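Estudio de la humedad relativa en un local de encuadernación
Memoria del trabajo de la asignatura Conservación de Materiales

1. Planteamiento

El papel es higroscópico y cambia de dimensiones con la humedad del aire. En un taller de encuadernación esto afecta al encolado, al prensado y al alabeo de las tapas. El trabajo registra la humedad relativa y la temperatura del taller Druvano durante los meses de otoño y compara el comportamiento de dos cartones de uso corriente, identificados en adelante por el nombre con que los sirve el almacén: Ralliment y Skillurik.

2. Material y método

Se colocaron dos registradores, uno junto a la prensa y otro en la estantería del papel. El intervalo de lectura fue de diez minutos. Tras descartar las lecturas tomadas con la puerta abierta para la descarga de material, la serie útil quedó en 2319 registros. Los registradores se contrastaron antes de la instalación con una disolución saturada de cloruro sódico en recipiente cerrado.

De cada cartón se cortaron probetas en las dos direcciones de fibra. Las probetas se acondicionaron, se pesaron y se midieron con calibre en tres puntos. El lote de papel de guardas era de 1000 hojas y no se ensayó, salvo para comprobar la dirección de fibra.
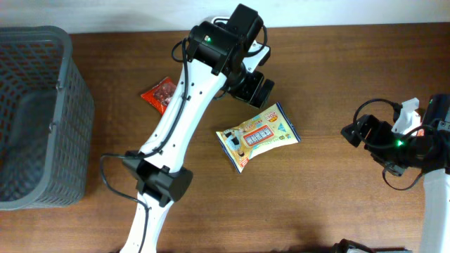

Dimitrov
Estudiante de tercer curso, redacción y tratamiento de datos

3. Resultados

La estantería del papel presenta oscilaciones menores que la zona de la prensa. La diferencia se acentúa a primera hora — el radiador está en la pared contigua a la prensa y arranca a las 7:30 —, cuando la humedad relativa cae de forma brusca y tarda casi toda la mañana en recuperarse.

En ambos cartones la dilatación transversal a la fibra supera claramente a la longitudinal, como cabía esperar. Skillurik absorbe más agua por unidad de masa, pero su alabeo tras el encolado por una cara es inferior al de Ralliment. La causa probable es la mayor densidad de este último, aunque no se midió la porosidad y la hipótesis queda sin comprobar.

De las lecturas útiles, 389 quedaron fuera del intervalo fijado como aceptable (45 a 60 % de humedad relativa). Casi todas corresponden al registrador de la prensa.

4. Limitaciones

El periodo de medida no incluye el verano. Tampoco se controló la cantidad de agua aportada por el adhesivo, que se aplicó a brocha. En diciembre se repitieron las pesadas de un juego de probetas Ralliment y se obtuvo una desviación superior a la resolución de la balanza, por lo que esos datos no figuran en la tabla del anexo.

5. Propuesta

Trasladar el cartón cortado a la estantería del papel la víspera del encolado y retrasar el prensado hasta media mañana. El coste es nulo. La instalación de un humidificador se deja para un segundo trabajo, junto con el ensayo de las guardas.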